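**Helpers wanted – Prostden open day, Sep 28, 2019**

We need 15 people for the robot open day at our Dorow site. Paid, lunch included, no robot experience needed. Two shifts, morning and afternoon, 4 hours each. You can do both if you want.

What you'd be doing:

- meeting visitors at the gate, badges, walking them over to the Jalali hall
- keeping the line moving at the laundry folding demo
- handing shirts to the operator between runs, shaking out the folded ones so they can go agian
- answering the easy questions (cheat sheet provided), sending the hard ones to the engineers

You should be OK on your feet and OK talking to strangers, kids included. Must be 16 or over. Spanish or Polish a big plus – say so when you write.

Short training the evening before, paid too. Closed shoes please, long hair tied back at the demo tables.
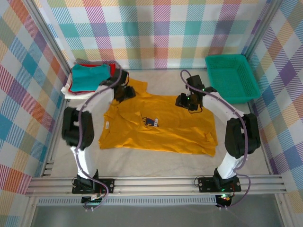
*Folding station, two arms, one yellow T-shirt.*

To sign up: drop a note at the Skorutar desk, room 61, or email openday at the usual Prostden address. Name, phone, wich shift, shirt size. First come first served – last year's list filled up in August.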